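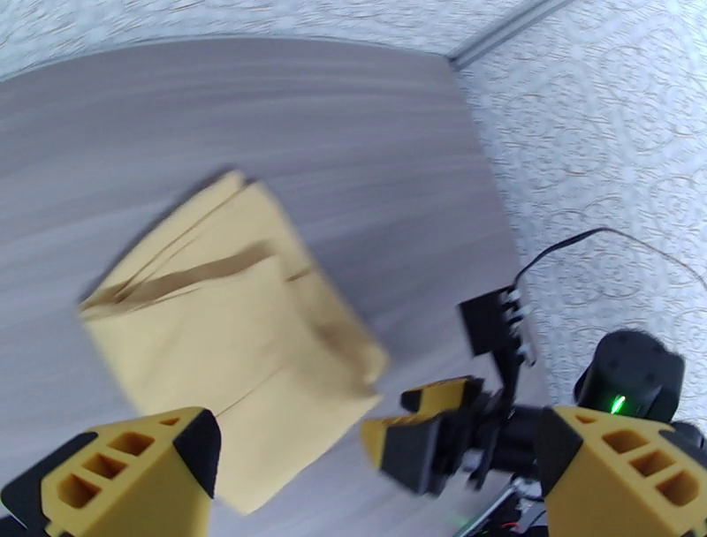
Speaker notes: Folding and Sorting in the Shared Linen Room
Trundville Household Services, staff training day
Reading time: 12 min

Opening

Welcome the audience and thank the Mutia office for the use of the hall. State the purpose of the session: to set out how clean household textiles are folded, sorted and passed on at our sites. Mention that the written procedure was last revised in February and that printed copies are on the side table.

Remind attendees that Trundville handles 1000 pieces in a normal week. Small differences in folding show up quickly on the shelf.

Flat cloths

Begin with cloths and small towels. The standard is a rectangular fold, several layers thick, with the long edges brought together first. Press the fold line with the flat of the hand. Loose edges at one end are acceptable on a working stack. On a stack going to a guest room they are turned under.

Pause for the first demonstration. Invite two people from the front row to fold a cloth each and compare the results. Allow 8 minutes.

Knitwear and ribbed garments

Explain that ribbed knits do not hold a crease in the way woven cloth does. A garment picked up from the middle will gather into a pucker, and the finished edge at the neck or arm will swing away from the body of the piece. Staff should find that edge first and use it to bring the garment square to the table.

Ask the audience which garments cause the most delay at their own site. At Adugna the answer was tank tops, and the supervisors there now fold them in half lengthwise before anything else is done. Do not present this as policy. It is under review.
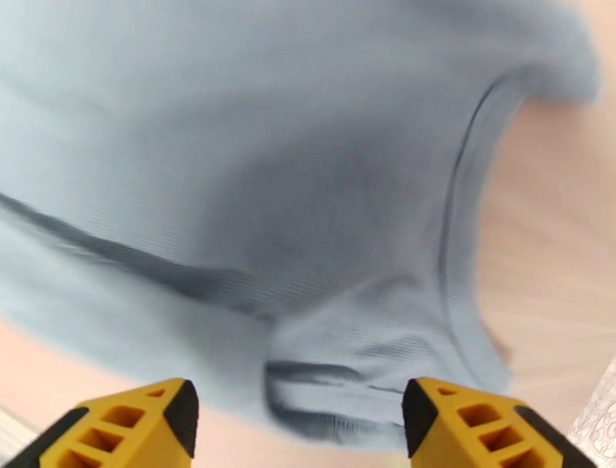

Baskets, envelopes and labels

Move to the sorting surface. Each batch is given one basket and one paper envelope. The basket takes the textiles. The envelope takes the batch slip and any small item found in a pocket, such as a button or a receipt.

Points to stress:
- Keep the envelope flat on the work surface until the batch is closed.
- Fold a piece before placing it in the basket. A cloth left over the rim counts as unfinished work.
- Write the batch number on the envelope before sealing it.

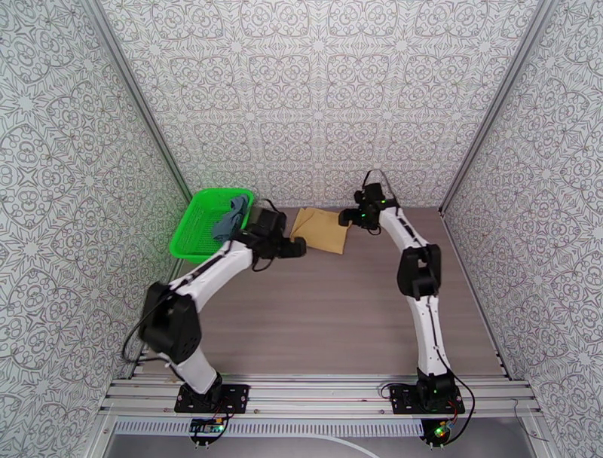 Sorting surface with green basket, cloth over the rim, and envelope.

If asked about the new Flullurer shelving, say that delivery to the remaining 26 rooms has been approved and that site managers will be told the dates in writing. Do not offer an estimate.

Questions

Take questions from the rear of the hall first. Those concerning pay or shift times should be referred to the Mutia office. Collect the practice cloths at the door and return the attendance sheet to the front desk before lunch.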